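2023-07-28
Bench notes, head camera comparison for the oven task

Continued with the two cameras, Vosel and Zernora, both on the same head bracket. The arm stays parked today, I only want to know which camera gives the Beaulieu controller a door position it can trust.

Vosel first. 23 trials, door found in 22. The one failure was with the ceiling lights off, so I do not count it as serious. The exposure settles quickly and the wire rack comes out as separate rods, which I did not expect at this price.

Zernora is wider, but the depth on shiny metal is poor. On the inner side of the door it gives holes, and the window part it often reads as table. I tried 6 exposure settings and only the two shortest were usable. With them the inside of the oven becomes too dark to find the back of the rack.

The curtain stays. Without it the planner takes the shelves behind as obstacles.

One thing to correct: yesterday I wrote that the offset comes from the bracket. I measured again and the bracket is fine. The offset was in my calibration file, where I had typed the old focal length. The right value is 1393, please check it also in your copy.
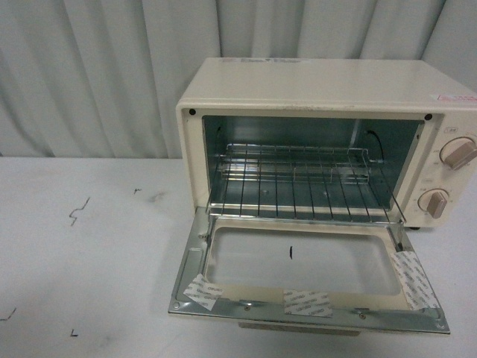 The lower knob is well inside the view with both cameras, the upper one is not. For the timer test we must turn the head a little to the right, or move the oven. I prefer to turn the head, then the door results stay comparable.

Next: the same series with the Flurico gripper mounted, door open and door closed. The soft finger pads should come in August. Until then no pulling on the door with more than the low force setting.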